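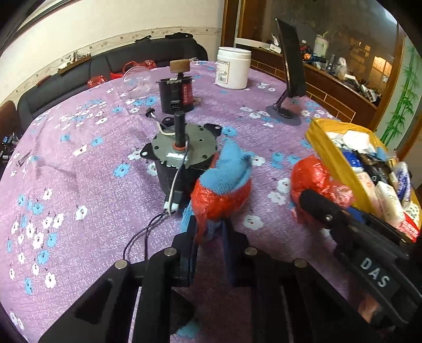
HOME & MENDING

The second life of the tablecloth

By Tamara Onyshchenko
March 10, 2023

My grandmother owned 11 tablecloths and loved every one of them. When they came to me, folded in a blue suitcase that smelled of soap, I thought I'd keep the prettiest and pass the rest on. I have kept them all, of course, and now I'm the sort of person who crosses a market square to look at a hem.

Printed tablecloths are having a lovely moment. You'll find them in cafés, at weddings, thrown over sofas, cut up for summer skirts (more on that later). Small flowers are what everybody wants, the scattered sort that look as if somebody shook a hedge over the cloth. They hide crumbs wonderfully and they forgive a wonky darn.

The best place I know to see old ones is Mistanthorpe, where Myroslav Zinchenko has run a linen shop on the corner of the high street for years. He has 291 cloths in stock and a card for each, written in pencil, with the size, the fibre and any stains. The oldest with a date sewn into it is from 1940, a plain cotton square with a border of cornflowers, and someone has turned the hem with stitches so tiny that I had to borrow his glass to see them.

"People come in asking for perfect," he told me, "and then they buy the one with the patch." I can see why! A patch gives you somewhere to start. You wonder what was spilt, and who was cross.

Round cloths are harder to find than square ones, and harder to sew too. The trick is to fold the fabric into quarters, pin one end of a string at the folded corner and swing a pencil from the other. Cut a little outside your line, wash the cloth before you hem it, and use bias tape if the edge ripples. Mine rippled terribly the first time — I blame the radio play I was listening to.

For stains, Myroslav is a patient soaker. Cool water first, then plain soap, then a good long wait. Tea usually gives in. Candle wax wants brown paper and a warm iron, and red wine depends on your luck and how fast you get up from the table.

Last October I finally cut into one of my grandmother's, a yellow check worn thin along the middle. It made 4 napkins and a bag for pegs, with enough left over to patch another cloth from the same suitcase. I was nervous with the scissors for the first inch, and after that I enjoyed myself enormously. The napkins come out every Christmas and the peg bag has already needed a new handle.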